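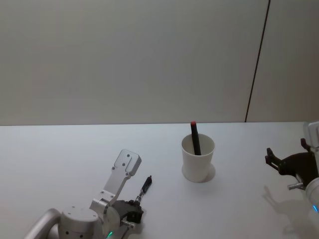
Why did the robot squash the cup?

Picking up a pen is easy for you. You don't even think about it! For a robot with two arms, it's a proper puzzle, and sometimes the puzzle goes wrong.

At the Letska workshop, a robot called Dolan was learning to take a pen out of a paper cup. One arm had to hold the cup still while the other lifted the pen. Dolan had practised 300 times and was getting really good at it. Then one morning it reached out, closed its fingers and... crunch! The cup was flat, and the pen rolled onto the floor.

What went wrong?

Fiachra Daly, an engineer at Letska, looked through the robot's records. Every time a robot moves, it writes down what its motors are doing, a bit like a diary. On try number 2133 of the year, the diary said something very odd. The fingers were squeezing hard, but the robot believed it was touching nothing at all!

The trouble was a loose wire. Robots can feel how hard they are pushing by using a sensor, and this sensor had stopped sending messages. So Dolan kept squeezing and squeezing, waiting for a signal that never came.

Try it yourself

Put on 2 pairs of thick gloves and pick up an empty paper cup. Tricky, isn't it? You can't feel very much, so you might grip too hard. That's a little like what happened to Dolan.

How did they fix it?

The wire was easy, and it was back in place in 4 minutes. But what if it came loose again, with somebody's hand nearby? So Fiachra added a new rule to the robot's program: if the sensor goes quiet, stop at once and open the fingers. Engineers call this "failing safe". Lifts do it too, with brakes that grab if something goes wrong!

Dolan is back at work now, and there's a big stack of new cups on the shelf.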